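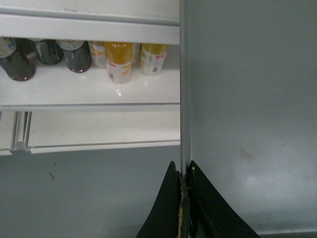
Bottles on a white shelf, dark ones to the left.

How I finally sorted out my sauces, vinegars and syrups (and how you can too)

I cook a lot, I buy condiments the way other people buy shoes, and until last June I owned more half-used bottles than I could keep track of. I'd buy soy sauce because I thought I was out, come home, and find two open ones hiding behind the molasses. If that sounds like your kitchen, set aside an afternoon. I did mine on a Thursday after work and was done before bedtime, with a break for dinner (noodles, obviously, with everything I'd found).

What you need

A clear counter or table, a damp cloth, a bowl of warm soapy water, a roll of masking tape, a marker that doesn't smear, and a small funnel. I also like a tray with a rim, because bottles drip and I am not a careful person. I use a Karras tray that came with my old toaster oven and it has outlived the oven by years.

Step 1. Get everything out

And I mean everything. Fridge door, pantry, the cupboard over the stove, the box from the last move. Put it all in one place so you can see the doubles. My friend Savvas Liapis did this at his place and found three bottles of fish sauce, all open, all about a third full. He lives alone!

Don't sort yet. Just get it out.

Step 2. Smell, look, taste

Check the date on the label first, but remember that a "best by" date mostly tells you about flavor. Then open the bottle. Mold, fizzing in something that shouldn't fizz, a bulging cap or a smell that makes you pull your head back all mean the trash, no tasting. If it looks and smells fine and you know it's been stored the way the label says, put a drop on a spoon. Old sesame oil is the one that fools people. It goes rancid slowly and you get used to it, and then you open a fresh bottle and wonder what you've been putting on your cucumbers.

Homemade stuff is different. If I made it and can't remember when, it goes. Garlic in oil especially, don't mess around with that one.

Step 3. Clean the bottles

Wipe the necks and threads with the damp cloth. Run the caps through the soapy water and dry them really well before they go back on. Sticky caps are the reason I used to need pliers for the maple syrup. If the label is about to fall off, write the name on a piece of tape before it goes – dark soy and Worcestershire look exactly the same in a dark bottle, and I have made that stir-fry so you don't have to.

Step 4. Combine the doubles (sometimes)

Two open bottles of the same plain white vinegar, sure, pour one into the other with the funnel. Same with two honeys if they're both runny. I don't combine soy sauces from different makers and I don't top up anything creamy, ever. With oils, finish the older one first and leave the newer one sealed.

Step 5. Decide what lives where

My short version:

In the fridge once opened: fish sauce, oyster sauce, hoisin, real maple syrup, mustard, nut oils, anything with fruit in it.

Either place: soy sauce, hot sauce, Worcestershire. I keep them cold because I'm slow to finish them. If you go through a bottle a month, the cupboard is fine.

In the cupboard: vinegars, honey, molasses, olive oil. Away from the stove, please. I kept my olive oil next to the burner for 14 years and it took a cooking class with a very patient teacher, Sotiris Nikolaidis, to get me to move it. He was right and I was a bit embarrassed.

If a label says something different from my list, go with the label.

Step 6. Put it back so you can find it

Tall bottles at the back, short ones in front, and keep families together. I do salty, sour, sweet, hot. Put the date you opened each bottle on a bit of tape, and stick it low down on the front. I used to write it on the cap, but my shelves are close together and I can't see a single cap without pulling the bottle out.

Measure before you buy any bins or turntables. Measure the height too, with the bottle standing up and its cap on. I ordered a two-level rack from Premberg without checking and it now holds paint in the garage.

Keeping it that way

I have one rule, and I break it maybe twice a year: no new bottle until the old one is down to the last inch. I keep a strip of tape inside the cupboard door where I write what's getting low, and I take a photo of it before I go shopping.

Next on my list is the spice drawer, and I've been putting that off. If you have a good way to deal with the little bags that never stay closed, leave it in the comments, I could use the help.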